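Community Help > Home and Household > Tables and worktops

Keeping a dark table presentable when everything happens on it

Posted by flatpack_widow, Monday
288 views

We have a dark brown wood-grain table which I chose, against advice, for its looks. It was meant for meals. It now does meals, snacks, the folding of small laundry, hot drinks and whatever soft object has wandered in from elsewhere in the house. I wipe it every evening and every morning it looks as if it has been used to sand a horse.

My grievances are crumbs, fluff and smears, in that order. Crumbs travel. Fluff arrives with the cloths and stays after they've left. The smears I make myself, with the wiping.

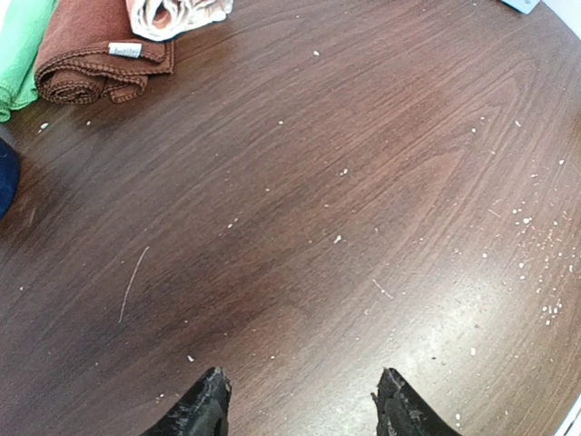 Laundry is the part I can't move, as there's no other flat surface in the house at a decent height. I roll the small cloths and line them up at one end, which I was told would contain the fluff. It's the brown fuzzy sort that worries me most, next to a mint green one and a white one with ruffled edges that would show every speck. Then the light comes in low and there's a pale glare on the wood, and in that glare you can see precisely how well I've cleaned. The finish is smooth, so I assume it's lacquered, but the paperwork just says "Kondby, dark" and something about enjoying your purchase.

What should I be wiping it with, and in what order do I do things? I have a bottle of Narano wood spray, a tired microfibre cloth and no patience.

Maxine Brunton
2268 posts

Put the spray down. Most of what you call smears will be old spray with new spray on top, and the table is now wearing more polish than it ever needed. Half a washing-up bowl of warm water, two drops of washing-up liquid, a cloth wrung out until your wrists complain. Wipe along the grain, rinse the cloth, wipe again with plain water, then dry it straight away with something that isn't also damp. You may have to do this a few evenings running before the old stuff comes off. Try a corner first, as you don't know what the finish is and neither do I.

Crumbs come before water, always. Wet crumbs are paste. A soft brush and a dustpan is best, and if you sweep towards yourself you'll only be wearing them for a minute or so. I had a Flestance crumb roller for years — a lovely thing, picked up everything except crumbs.

And open your packets over a plate. I say this to my own household and they look at me as if I'd suggested evening dress. A packet torn open flat on the table, with two parties pulling at it, will throw bits a surprising distance, and they show up on dark wood like stars.
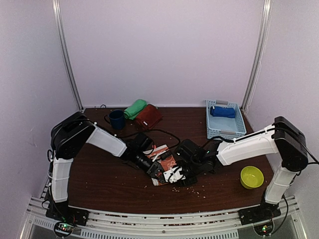

If a plate is asking too much, use a tray with a lip. Mine is an ugly one from Liao and it lives on the table permanently, so there's no getting up to fetch it and therefore no excuse. Snacks go on the tray, the tray gets tipped in the bin, and the table underneath stays as it was. Mugs can go on it too, if you've any that leak at the base, and everyone has one.

gordon_of_the_shed

Oil it. Linseed. Did mine and it was fine.

Maxine Brunton

Please don't oil it until you know it isn't lacquered. On lacquer the oil just sits there going sticky, and then you'll have the crumbs and the fluff for good.

teatowel_tess

Can only speak to the fluff, having three children and a great many fleecy things.
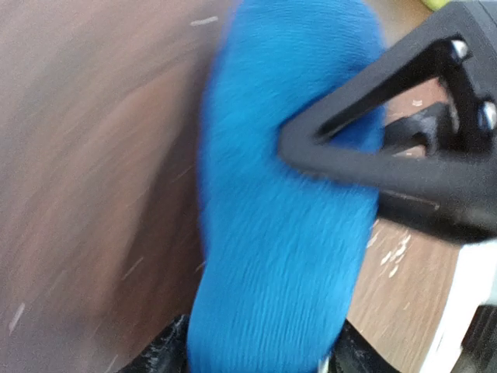 Fluff is mostly about who's shedding. Put each suspect on a dark surface, drag it a few inches and see what's left behind. Anything with a short dense nap wants watching, and bright blue is the worst colour for it, because blue fuzz on brown wood can be seen from the hall. Ours went through the wash inside a pillowcase, then got a going-over with a lint roller, and it sheds far less now. The others I simply banned from the table, a ban which held until teatime.

For what's already there, use a barely damp rubber glove. Stroke it one way and the fluff rolls up into little sausages you can pick off. Do that before Maxine's wet wipe or you'll just be moving it about. Takes me 60 seconds, longer if I'm being watched.

flatpack_widow

Thank you both, and Gordon. Spray has gone under the sink. First bowl of water came up the colour of tea, so I think there was rather a lot of Narano on there. Will report back on the glove.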